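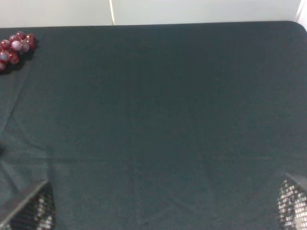
Grapes on the dark green cloth, off-white wall behind.

I got to Tomoyo Mizuno's place early, which is a bad habit of mine, and she put me straight to work folding napkins. So this interview began with me making a mess of a square of linen while she watched, very politely, and said nothing until the third one.

"You're folding it like a letter," she said. "Do it like a shirt."

Tomoyo runs Cestden, a little table linen rental business she started out of her spare bedroom. She lends tablecloths, mostly, to people who have a big dinner coming up and don't want to own something they'll use twice a year. When I first heard about it I pictured white banquet cloths and not much else. Wrong! Her shelves are full of color: mustard, brick, a washed-out pink, and then a whole run of dark greens and blues that she clearly likes best (she kept drifting back to them while we talked).

"People are scared of a dark cloth," she told me. "They think it's going to look like a funeral. Then I put one piece of fruit on it and they go, oh."

Fruit is her thing, I should say. She doesn't do flowers. She'll tell you flowers are lovely and then explain at length that they get in the way of the potatoes. Red grapes are what she reaches for most, and I asked her why grapes.

"Because you can eat the centerpiece," she said. "And they shine. The cloth doesn't shine at all, it's kind of fuzzy, so you get that difference right away. Put grapes on a shiny satin cloth and everything's shouting."

She also puts them off to one side. I'd have plunked the bunch down in the middle and called it done, and I told her so.

"Everybody does the middle," she said. "The middle is where the hot dish goes! If you fill up the middle you're going to be moving it five minutes later with an oven mitt on. Start in a corner. Leave yourself some table."

I asked how she got into this in the first place, and the answer took us most of a pot of tea. She used to work in the office at Flumel, a commercial laundry, doing invoices. The cloths came through by the cartload, and the ones that were faded or had a small mark were pulled and sold off cheap in bundles. One June she bought a bundle of 20 without really looking at it.

"I had no plan. I had a very small apartment and 20 tablecloths," she said. "My sister wouldn't visit. There was nowhere to sit."

A friend from work, Christos Tzanetos, borrowed six of them for his daughter's engagement party. He brought them back clean and pressed, with an envelope of money she hadn't asked for. His guests had wanted to know where the cloths came from. She still has the envelope, though she spent the money on shelving.

Today she has 249 cloths. She knows the number because she did a stock check the week before I came, and it was supposed to be 250. The missing one is a round yellow she's pretty sure went to a christening and stayed there. "I hope they're enjoying it," she said, in a tone that suggested she'd be calling them.

Then I brought up wrinkles. I had to. I own one tablecloth, and it lives in a drawer folded up to the size of a paperback, and every time I get it out it looks like a road map. I expected a lecture. What I got was a shrug.

"A crease is fine. I don't mind a soft crease. You've got a cloth on a table, people are going to lean on it, somebody's kid is going to pull on it. What I don't like is a hard square fold right down the center, like it just came out of the package."

Her fix is simple enough that I've been doing it at home. Put the cloth on the night before. Smooth it with your hands from the middle out to the edges, go have your supper somewhere else, and look at it again in the morning. If there's still a bad line, she mists it with plain water and leaves it alone for a while. She rolls her best cloths around cardboard tubes for storage, which she gets free from a fabric store called Lisar, and the rest go over hangers.

Rounded corners came up too. A lot of her customers have tables with rounded corners and then order a square-cut cloth, and they call her worried about how it's going to fall.

"It falls," she said. "Cloth knows how to go around a curve. You just have to let it, don't tuck it and pin it. I had one lady who used 100 pins. She sent me a picture. I said, please take them out before anyone sits down."

We talked about stains for a bit (wine: cold water, right away, and don't rub; candle wax: let it get hard and then pick at it) and about what she charges, which I promised not to print because she's about to change it. She's thinking of adding a second pickup spot in the back of the Onishi bakery, if the owners will give her a shelf. She'd also like to try some heavier winter cloths, and she had me feel two samples with my eyes closed and pick one. I picked the expensive one. She looked pleased.

Before I left I asked what she puts on her own table when it's just her.

"Nothing, mostly. A plate," she said. "But on my birthday I put the dark green one on, and I buy the good grapes, and I eat them with my feet up on the other chair."

She sent me home with the napkins I'd folded. She said she'd have to redo them anyway, so I might as well keep them for practice.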